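Speaker notes, teaching by hand vs teaching by remote
06/10/2020
By the Narkley demo team

Opening. Don't read the title out. Say thanks to Restitcombe for the room, then straight in.

First point: a robot that copies you copies everything. The pause while you scratch your nose. The wobble. The bit where you changed your mind. Say this slowly, it's the thing I want them to take home.

Two ways we show it a task. One, grab the arm and push it through the motion. Two, sit at the remote station and drive it. Ask for hands: who has tried either? Whoever has tried both, get them talking for a minute if time allows.

By hand. Good: you feel the weight, you feel contact, new people get it in one morning. Bad: your own arms are in the camera view, and you're standing where the robot won't have a person later. Also tiring. My shoulder after a day of it, skip the story if running late.

By remote. Good: the operator sees only what the robot sees, so no cheating. That's the big one. If you can't do it from the wrist view, don't expect the policy to. Bad: slow to learn, and you feel nothing through the sticks on our setup. People squeeze too hard. Everybody does at first.

Numbers, say once and move on. 2,556 demos kept since February. 600 by hand, the rest remote. Hand ones are nearly all drawers and lids. Don't get pulled into the drawer argument, there's a slide for that at the end.

Now clear objects. Leave this one up for a bit, let them look before talking.

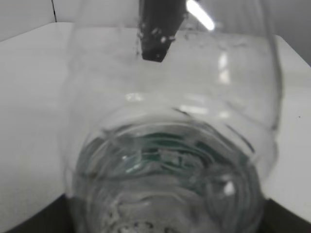 Wrist camera, clear jar on its side, gripper finger seen through the wall.

Ask: where would you close the gripper? Wait. Somebody will point at the base, it has the green tint and the rings so the eye goes there. The side walls are just faint gray lines on white. And the glare is bright but it's a reflection, it moves when the camera moves. Operators learn that quick, then forget it when tired.

What we tell operators for jars. Come in slow. Shift the wrist a little sideways before closing, watch what slides and what stays put. Glare slides. Then commit, no hovering. Hovering in the demo means hovering in teh playback.

Bad demos. Throw them out or keep them? Van den Broek keep everything and label it, we cut. Be fair to them here, their way works if you have people to do the labels. We keep a fumble only when the operator recovers and finishes the task. A recovery is worth having, a fumble with nothing after it isn't.

Session length. 18 demos then swap operator. We tried longer and the paths got lazy, corners cut, wrist left at odd angles. Swap even if they say they're fine!

Brativetti slide: the new handset. Only one line on it, we've had it to short a time to say much. Lighter, the trigger is softer. Will report next time.

Starting from zero? My advice, 200 demos of one boring task, one object, two operators. Train on that. Look at where it goes wrong before collecting any more. Then move the object, then change the object. Not both on the same day.

Questions. Likely ones: cost (send them to the handout), gloves (no, haven't tried), mixing hand and remote data in one training run (yes we do, tag which is which).

If short of time drop the Brativetti slide and the shoulder story. Keep the jar. Drawer slide is last, only if asked.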